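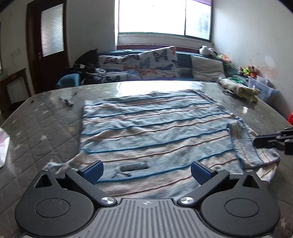 Ghent, May 10, 2019

Arent: questions about the new album

When is Dierckx out?
The vinyl and the download go on sale today. The CD follows in July.

Is this a solo record?
Mostly. Milan Van Damme sings and plays all the guitars. Codito, the duo he toured with last year, back him on 2 songs – the title track and "Renel."

How many tracks are there?
Eleven on the vinyl. The CD adds a slower take of "Renel" with just voice and nylon-string guitar.

Does it sound like the first album?
The first one was close to straight folk. Dierckx has louder drums, some organ and a long instrumental on side two. The lyrics are still in English.

How many copies were pressed?
1,602 on black vinyl. The first 50 orders come with a signed lyric sheet.

Can I return a record?
Yes, within 30 days if it is still sealed. If it arrives warped or scratched, write to us and we will send another copy – no need to mail the bad one back.

Will there be shows?
A short run of club dates is being booked for the fall. Dates go to the mailing list first, then on the tour page.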